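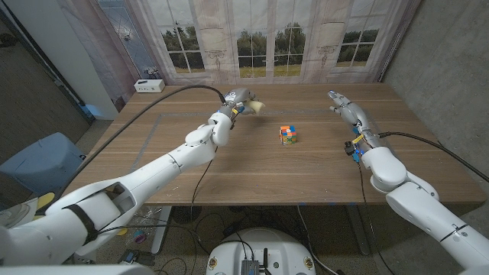 Troubleshooting log: wrong Sunday readings in the printed bulletin
Oct 18, 2019
Posted by the parish office
5 min read

Problem as reported: the first reading in the bulletin does not match the first reading coming out of the lector's mouth. Reported by six people at the church door, one of them while still shaking the pastor's hand. A seventh emailed to say she had enjoyed the mix-up and hoped we'd keep it.

Setup, for whoever picks this up after me. We build the bulletin in Stistent, which pulls the readings from a lectionary calendar file and drops them into the template. The calendar file comes from Mogensen, on a yearly subscription. The lectors don't use any of this. They read from the big printed book on the stand, which has never needed an update or a password.

First check: was it a typo? No. The bulletin had the Old Testament reading printed in full, correctly spelled and nicely laid out. It was simply the reading for some other week.

Second check: which other week? I sat down with the book and went page by page. The bulletin had given us the right Sunday in the wrong year. Our church follows the three-year cycle, and we are in Year C until Advent. Stistent was serving up Year A. The psalm was also Year A. The Gospel was Year C, and that explains why the preacher noticed nothing at all.

Restarted Stistent. Same result. Restarted the computer, mostly out of respect for tradition. Same result.

Opened the settings. Under "Liturgical Year" it says C, in bold, with a green check mark. Under "Reading Source" it says "Mixed." I did not know a source could be mixed. There is no help text for this. I changed it to "Single," saved, and previewed next Sunday. The Old Testament reading disappeared and was replaced by the word NULL, set in our good italic font.

Changed it back.

Called Mogensen support. Waited through a good deal of harp music. The agent was kind and had me read out the version number of the calendar file, which ended in a letter. That letter should have been a C. It was a B. So we were printing Year A from a file marked B in a parish set to C, and I asked if that was a known issue. She said she would make it one. 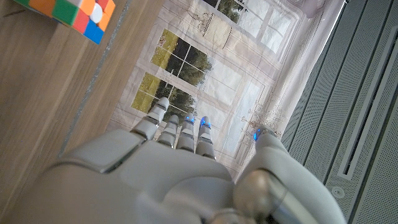

She then sent a fresh file, which I loaded in place of the old one. The Old Testament reading for next Sunday came up correct. The psalm came up correct, too, but with the verses numbered the way one of the older translations does it, so everything was off by one. Anybody following along in a pew Bible would be a verse behind for the whole psalm, and our people do follow along.

Dug through the old tickets. In July somebody in this office (there are only two of us, and I was on vacation) installed the Kivitz add-on to get large-print psalms. Kivitz keeps its own copy of the psalter. It also keeps its own opinion about which line counts as verse one. When both are switched on, Stistent takes the text from whichever one answers first, and that seems to be what "Mixed" means.

Turned Kivitz off. Psalm numbering correct. Large print gone.

Asked on the Flaltadbridge users' board, where a few other churches with this same pile of software compare notes and grievances. One parish that prints 400 bulletins a week said they had the same trouble and fixed it by clearing the saved readings after loading the new file. This is under Tools, then Advanced, then a button labeled "Forget." I pressed it with some reluctance.

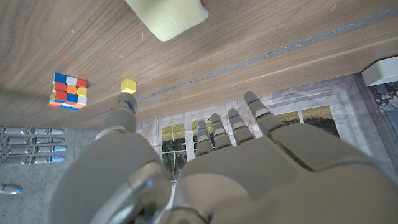 Can Kivitz be switched back on once the saved readings are cleared?

Leave the Kivitz psalter off and turn on only its large-print option, then set the psalm source to Mogensen by hand. The two boxes sit on different tabs. Do the psalm source first, or the other tab resets it.

Did that. Previewed the next four Sundays against the book. All four Old Testament readings match, all four psalms match, verse numbers match, and the large print is large. Ran one test copy and read it standing up, at arm's length, in bad light, which is how it will be used.

Left over: we had already printed 300 bulletins for this coming Sunday before I started looking. The reading in them is a perfectly good passage. Decision from the pastor is to print a half-sheet insert with the correct one and let people have both. Inserts are done and in the tray by the copier, face down — please don't use them for scrap like last time.

Still open:

The word "Mixed" remains in the settings with no explanation. Asked Stistent for one. Got an automatic reply.

Year A starts on the First Sunday of Advent. Somebody needs to check that the file changes over when it's supposed to. Until now we were well ahead of schedule.

Status: fixed, pending Advent.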